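Von: Rachid Berrada
An: Liste Filmclub Utitz
Datum: 2025-05-24
Betreff: Re: Programm Juni, Fassungen und Reihenfolge

Hallo zusammen,

danke für die Zusammenstellung. Ich antworte der Einfachheit halber zwischen den Zeilen, das meiste ist ja schon geklärt.

> Für Juni stehen jetzt vier Filme auf dem Zettel: "Bredimine" zur
> Eröffnung, dann "Clolau", danach der Kurzfilmabend und zum Schluss
> "Der Sommer in Hamel". Ich würde gern wissen, ob jemand Bredimine
> schon ganz gesehen hat. Im Verleihheft steht nur ein Absatz, und aus
> dem wird man nicht schlau.

Ich habe ihn gesehen, den Sichtungslink hatte ich vom Verleih bekommen. Es geht um zwei Schwestern, die den Steinbruch ihres Vaters abwickeln. Die ältere will verkaufen, die jüngere hat dem Käufer schon abgesagt und sagt es ihr nicht. Mehr passiert in der ersten Stunde kaum. Man sieht viel Büroarbeit, Aktenordner, Telefonate mit der Bank, einen Mittagstisch in der Kantine, die außer den beiden noch zwei Leute benutzen. Ich fand das gut, aber als Eröffnung würde ich ihn nicht nehmen. Beim letzten Mal mit einem so langsamen Film am Anfang sind in der Pause etliche gegangen und an den folgenden Abenden nicht wiedergekommen.

Die zweite Hälfte ist deutlich stärker. Es gibt eine lange Szene beim Notar, fast ohne Schnitt, in der die jüngere Schwester dreimal ansetzt und dann doch nur nach der Toilette fragt. Die Darstellerin kannte ich vorher nicht. Der Ton ist stellenweise sehr leise, das müssen wir bei der Einstellung im Saal berücksichtigen. Musik kommt praktisch keine vor, erst im Abspann.

> Bei Clolau gibt es offenbar zwei Fassungen. Die Kinofassung und eine
> längere, die der Regisseur später gemacht hat. Welche bekommen wir?

Wir bekommen die Kinofassung, wenn wir nichts anderes sagen. Die lange Fassung gibt es auch, sie kostet in der Leihe dasselbe. Ich kenne beide und bin für die kurze. Die lange erklärt im letzten Drittel, woher der Koffer kommt und wer im Zug gesessen hat. Das nimmt dem Film einiges. Außerdem gibt es in der langen Fassung eine Rahmenhandlung mit dem alten Zöllner, der alles seinem Enkel erzählt, und der Enkel ist leider nicht gut nachsynchronisiert.

Zur Kinofassung: ein ziemlich gerader Kriminalfilm in einem Grenzort, eine Nacht, ein Bahnhof, eine Gaststätte. Er hält das Tempo bis zum Schluss durch. Die Kamera bleibt fast immer in Innenräumen, und wenn sie einmal nach draußen geht, ist es stockdunkel, man sollte den Saal also wirklich abdunkeln und nicht wieder das Licht über dem Seitengang anlassen. Ich würde ihn an den Anfang setzen und Bredimine auf den zweiten Termin schieben.

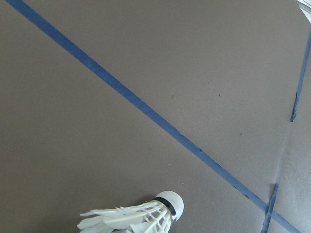
Was die Untertitel angeht: Clolau läuft im Original mit deutschen Untertiteln, Bredimine auf Deutsch. Bei Clolau sind die Untertitel fest im Bild, die kann man nicht abschalten. Wer das nicht mag, sollte es vorher wissen, also bitte ins Programmheft schreiben. Letztes Jahr hatten wir deswegen Beschwerden.

> Den Kurzfilmabend habe ich so verstanden, dass wir 10 Filme zeigen
> und danach abstimmen lassen. Ist das nicht etwas viel?

Ja, das ist viel. Zusammen kommen wir mit den Umbauten auf fast drei Stunden. Ich habe alle durchgesehen und würde zwei herausnehmen. Einmal "Nachtbus", der ist handwerklich ordentlich, aber die Pointe hat man nach einer Minute. Und "Inventur", den wir in ganz ähnlicher Form schon im Herbst hatten, von derselben Filmschule und mit demselben Hauptdarsteller.

Unbedingt drinbleiben sollte der Trickfilm über die Brieftaube. Der ist mit Knetfiguren gemacht, dauert nur ein paar Minuten und kommt ohne Dialog aus. Er eignet sich gut als erster Beitrag. Auch "Halteverbot" ist besser, als der Titel vermuten lässt: ein Abschleppfahrer und eine Frau, die sich weigert, aus ihrem Auto zu steigen, die ganze Zeit auf demselben Straßenstück. Die beiden reden sich langsam in eine Art Freundschaft hinein, und dann kommt das Ordnungsamt. An dem Abend, als ich ihn mit ein paar Leuten angesehen habe, wurde an der richtigen Stelle gelacht.

Den Dokumentarfilm über die Orgelwerkstatt würde ich ans Ende stellen. Er braucht Ruhe, und wenn direkt danach der nächste Film anfängt, geht er unter. Abstimmen können die Leute trotzdem, die Zettel sammeln wir eben erst zum Schluss ein.

> Zum Geld: Haben wir die Leihgebühren für alle vier Abende schon
> beisammen? Ich habe nur die Zahl für die Eröffnung.

Alles zusammen sind es 1.790 Euro, Versand inbegriffen. Darin stecken auch die Kurzfilme, für die wir einen Paketpreis bekommen haben. Nicht enthalten ist die Abgabe für die Musikrechte, die kommt wie immer gesondert. Wenn wir beim Eintritt bleiben wie im Frühjahr und an den vier Abenden insgesamt etwa 200 Karten verkaufen, fehlt noch ein Teil. Den hatten wir aber aus dem Zuschuss eingeplant. Die Abrechnung schicke ich getrennt herum.

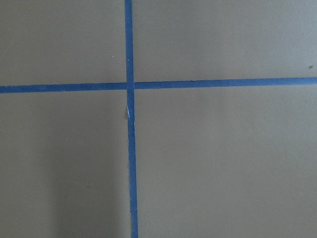

Klebeband, über Kreuz geklebt

> Und schließlich Hamel. Ich bin ehrlich gesagt nicht überzeugt. Der
> Trailer sieht nach Fernsehfilm aus.

Der Trailer ist wirklich schlecht. Der Film ist besser, wenn auch nicht großartig. Ein Kapellmeister kommt für eine Saison in einen Kurort, in dem der Musikpavillon abgerissen werden soll, und probt trotzdem jeden Vormittag mit den paar Leuten, die noch da sind. Die Liebesgeschichte mit der Apothekerin hätte man weglassen können, die beiden haben sich nicht viel zu sagen, und das Drehbuch weiß es wohl auch. Gut sind die Proben. Es wird immer wieder dieselbe Stelle aus einem Walzer gespielt, und man hört tatsächlich, wie sie besser wird. Das Ende verrate ich nicht, es ist jedenfalls freundlicher als das von Bredimine.

Für einen letzten Abend vor der Sommerpause passt das. Wir haben erfahrungsgemäß an diesem Termin auch Leute im Saal, die sonst nicht kommen, und die wollen vermutlich keinen Film über Grundbucheinträge. Wenn jemand einen Gegenvorschlag hat, dann bitte bald, den Vertrag für Hamel habe ich noch nicht unterschrieben zurückgeschickt.

Mein Vorschlag zur Reihenfolge wäre damit:

Clolau (Kinofassung, Original mit Untertiteln)
Bredimine
Kurzfilmabend, um 2 Filme gekürzt
Der Sommer in Hamel

> Wer macht die Einführungen? Ich könnte eine übernehmen, aber nicht
> die erste.

Dann nimm bitte Hamel. Clolau mache ich selbst, da reichen fünf Minuten. Für Bredimine suche ich noch jemanden, der sich mit dem Thema etwas auskennt. Es muss kein Vortrag werden, ein paar Sätze zur Regisseurin und zu ihrem ersten Film genügen. Den haben wir seinerzeit nicht gezeigt, er ist aber in der Mediathek der Stadtbücherei vorhanden und dauert nicht lang. Beim Kurzfilmabend gibt es keine Einführung, nur die Titel auf einem Blatt am Eingang.

Noch eine Sache zum Programmheft. Im Entwurf steht bei Clolau "Thriller" und bei Hamel "Komödie". Beides stimmt nur halb. Ich würde bei Clolau "Kriminalfilm" schreiben und bei Hamel das Genre ganz weglassen. Die Altersfreigabe fehlt bei allen vier Abenden, bitte nachtragen. Die Texte zu Bredimine und Clolau schreibe ich neu und stelle sie in den gemeinsamen Ordner, die alten könnt ihr dann löschen.

Viele Grüße
Rachid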